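Grevcombe temple trust revises rules on kitchen offerings

Fri 6 January

The trust that runs the Hindu temple at Grevcombe has published a revised set of rules for food offered at the shrine and served afterward in the hall. The new text replaces a notice that had been amended by hand several times and that gave different instructions for weekday and festival meals.

Under the revised rules, food brought from home may be offered if it contains no meat, fish or eggs. Onion and garlic are excluded from anything placed before the deities but are permitted in the hall kitchen on ordinary days. On fast days the hall follows the stricter list, which also leaves out grains and most beans. Milk, fruit, nuts and potatoes remain allowed on those days.

The trust describes the document as a set of temple rules and states that it does not define who is or is not a Hindu. A paragraph near the start notes that diet differs by region, family and lineage, and that many worshippers who attend regularly eat meat at home. What a person eats outside the building is outside the scope of the text. The same paragraph separates scripture from custom – the first is cited by title where it is used, the second is labeled as the practice of this temple.

Cooked offerings must be made on the same day and must not be tasted before they are presented. Packaged sweets are accepted with the ingredient label attached. Gelatin is listed by name among the excluded ingredients, as is animal rennet. The earlier notice mentioned neither, and the priests had been deciding case by case.
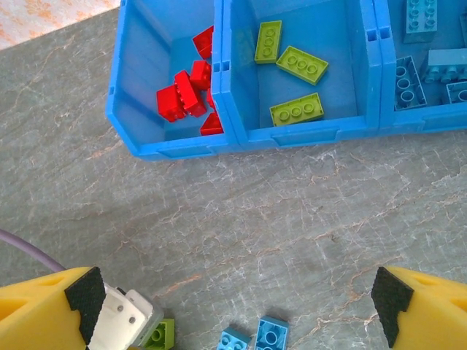

Rocío Robles wrote in response to the published text that the section on fast days still leaves a gap. Her family keeps the eleventh lunar day by the calendar used in her husband's home region, and that calendar can differ by a day from the one posted at Grevcombe. She asked which date the kitchen will follow when the two disagree, and whether a family keeping the other date may bring its own food into the hall.

The trust's reply, added to the foot of the page, says the kitchen will follow the posted calendar in every case. Families observing a different date may bring food prepared under the fast-day list and eat it in the hall. They are asked to use their own dishes and serving spoons.

The hall serves 300 meals on a normal Sunday and 1,000 on the largest festival days. Sponsors of a meal will now be given the ingredient list in advance and must return it signed before supplies are bought. Substitutions after that point need the agreement of the kitchen lead. A sponsor who wishes to cook at home may do so for up to 100 servings, provided the dishes arrive covered and are labeled with their contents.

The temple at Merrick, which shares a priest with Grevcombe, has not adopted the text. Its own rules exclude onion and garlic throughout the building on all days, and visitors who attend both are advised to check before bringing food.

Printed copies are available at the shoe racks and the office window. The rules are in force now and will be reviewed in August, after the summer festivals.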